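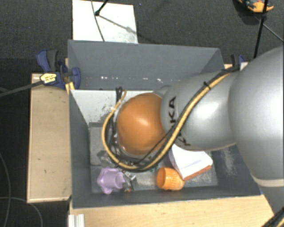 Driddale bin picking set, with the cable fault left in

Hi! This is the readme for the Driddale set, 3,054 pick attempts by one arm over one gray bin, recorded at our Grinstead bench. Please read the part about the cable before you train on any of it.

What went wrong

We run the cables on the outside of the arm, a thick yellowish one plus the black ones, tied together and looped past the orange joint cover. I left that loop too generous. When the wrist turned far enough one way, the loop dropped and rubbed on things, and on a bad turn it pulled tight and the connector at the tool end lost contact for a moment. The controller (we use Plakine, our own little wrapper) read that as "gripper closed, nothing held" and happily logged a miss. No stop, no warning, just a miss.

I took those for ordinary misses for way too long. I even retuned the grasp scoring to fix them, which made the arm prefer the exact wrist angles that pull on the cable. Ugh.

What's affected

183 attempts have a confirmed dropout. They're marked cable_fault = 1 in attempts.csv. Another 1,262 were recorded with the bad scoring, so the misses are real but the choice of grasp is weird. Those have scoring = "b". Everything else is fine as far as I know.

6 attempts ended with the loop snagged on an object and me hitting the stop button. They're in the folder called snags, and they aren't in the main count. If you work on fault detection, start there, the motor current is really clear!

Also worth knowing

The loop hides part of the bin in the overhead view, usually right where the tool is going. Small objects can vanish under it completely, so don't read an empty label there as an empty spot. The Kettani labels were drawn from that same view and have the same hole.

Fixes

Shorter loop, one more tie on the upper segment, and a wrist limit in Plakine. A lost connection now stops the arm. I haven't rerecorded the bad attempts yet.

Last edit 2022-07-09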